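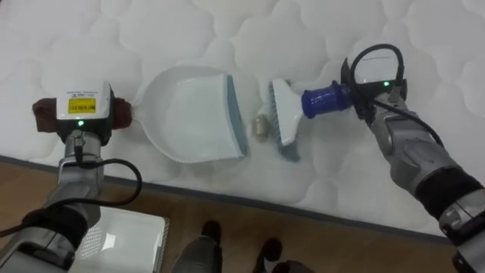 Mattress care: questions we get a lot

Do I really have to clean a mattress?
You spend a third of your life on it and eat toast there on Sundays. Yes.

Can I use a dustpan and brush on a quilted top?
Yes, and for crumbs it's our favorite method. Lay the pan flat, rubber lip down on the fabric, and brush toward it in short strokes. The puffs are pretty, but everything you drop will roll into the stitching between them, so follow the seams.

Is that the same brush I use on the floor?
We'd rather it wasn't. A second set is cheap. Write BED on it and defend it from the rest of the household.

Why not just vacuum?
You can, with the upholstery tool and low suction. High suction pulls at the stitching on our Kitatton and Humphreys models. It will also swallow the earring you've been looking for.

How often?
Brush when you change the sheets. Vacuum every 2 months. If you have a dog, you already know the answer and don't like it.

What about the piping along the edge?
Run a dry brush down both sides of it. Lint loves piping.

I spilled coffee. Now what?
Blot, don't scrub. Then a damp cloth, a little dish soap, and patience — the Preltex filling dries slowly, and sheets go back on only when it's fully dry.

Can I take the cover off and wash it?
No. It's sewn on. Every December somebody tries anyway, with scissors, and the warranty doesn't cover scissors.

Do you sell the dustpan?
No, Tuscombe sells mattresses. Any hardware store can help you.

Page last updated Thursday, November 4, 2021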